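Gesunden Goes Grocery Shopping to Teach Its Robots

If you have ever straightened a row of cans at the store just because it bothered you, the folks at Gesunden would probably love to meet you. The company is gathering examples of ordinary shelf work for Song, its learning system, and it has been doing so in real supermarkets, during opening hours, with shoppers passing by.

Ozan Karaca, who runs the collection, told us the team has 616 recordings so far, 137 of them from drinks aisles, all taken from head height so that Song gets the same view of the hands that a person at the shelf would have. "We started in a mock store in Astmont, and it was lovely and tidy and taught us very little," he said with a laugh. "A real aisle has price tags, banners, and people who need to get by you."

His colleague Ewurabena Dogbe looks after the labeling, and she tells us she has grown quite fond of the slow bits, when a hand just rests on a can for a moment before deciding anything. The team hopes to reach 747 recordings by May, and then it's on to Gostton to start on the bakery shelves.
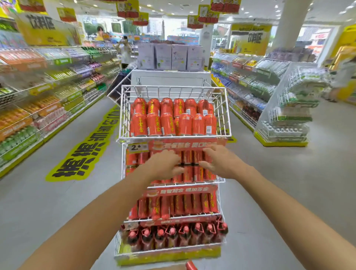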